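Been asked a few times what changed for us on the packing floor when the arm came in, so I'm writing it down in one place.

I work in kitting at Natero. Small parts go into trays, trays go into boxes, boxes go to Forico. Before the arm there were five of us on the bench, each picking by hand for a full shift.

There are still five of us. Two are on the bench now. Itsuki and I moved to setup, which means we try out every new part layout in the simulator before anything runs on the floor. Tomoyo does checks at the far end.

Most of my morning looks like this now. Coloured pieces on a table, seen from the gripper's end.
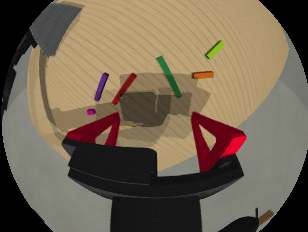 Simulator view, fingers open, nothing held between them.

The sticks stand in for parts. We put them down at awkward angles on purpose. If they all lie straight you learn very little, as parts don't come off the feeder straight.

Pay first, as that's what people ask about. Setup pays the same as bench. Mayu Takagi, our rep, has asked for it to be regraded and we're waiting for an answer. The bench rate stayed where it was too.

What did change is the pace. On the old bench you could slow down for ten minutes after lunch and catch up later. The arm doesn't do that, so whoever is feeding it can't either. Osaze raised this in December and we got a second break on the late shift out of it.

My wrists are better. I was doing about 100 trays a shift and I don't miss it.

What I do all day is look at a screen and decide whether a layout is fair. It's slow work and more tiring than I expected. Shadows take up a lot of it. The small magenta block here is in the darkest part of the shadow, right in line with the gap between the fingers, while the orange and lime ones are out in full light over to the right. I note that sort of thing on the layout sheet and Itsuki goes over it after me.

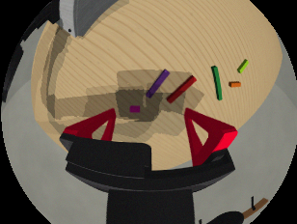
Training was the weak point. We had two afternoons with Takumi Fujimoto from the supplier and after that it was a shared folder and each other. I still had to ask which way round the view was for the first week. These days I use the loose parts to get my bearings, and in this layout that meant the purple and dark red sticks lying side by side, with the green one further right, standing nearly upright in the view. Once I've got those placed I can talk to Itsuki about the rest without pointing at his screen.

I'd like that written up properly for whoever comes next. Mayu has put it on the list with the regrading.

The bench is quieter than it was. Two people facing a feeder don't talk much, and the radio went when the guarding was put up. Tomoyo says she misses the noise. We've started taking the first break together again, all five of us.

Late shift is still short of setup cover, so if the arm stops after eight they ring one of us at home. There's no on-call payment for that yet. I've started writing down the times of the calls.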